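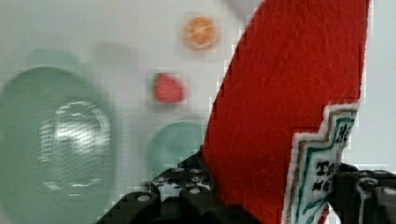 Red felt with a stitched white label.

Home & Safety Desk
Reading time: 2 minutes

Household preparations for families of working reporters

The Halstead Press Welfare Office issues these tips to households in which a member covers protests, courts or elections. They concern the home only and do not replace legal advice.

Keep one printed contact sheet inside a kitchen cupboard door. It should list the editor, a lawyer and two relatives, with telephone numbers written out in full. Phones may be taken or switched off – paper remains readable.
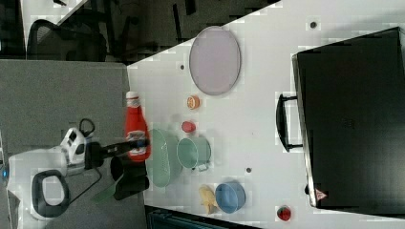

The sheet should also state the agreed check-in times. If a call is missed, one person telephones the editor and notes the hour. Other relatives should keep their lines free.

Store copies of the press card, passport and assignment letter in a flat folder, away from the stove and sink. Replace them each July. 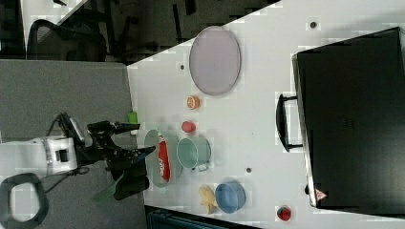 Plates and a red can on a white tabletop.

Prescriptions belong in the same folder. Write the name and dose of each medicine in block letters, and keep a second list with a neighbor.

Set aside a small bag with soap, a towel, warm socks and plain underwear. Rules on parcels differ between detention centers, so ask the lawyer before adding food.
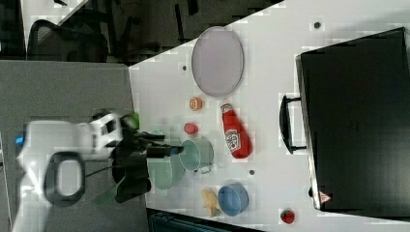
Toy food and containers on a white table.

Young children should know which adult will collect them from school. Rehearse this calmly, once a term.

Questions may be sent to Vy Tạ at the Halstead office.

Related items
Storing notebooks and memory cards at home
What a court observer may carry
Paying household bills during an absence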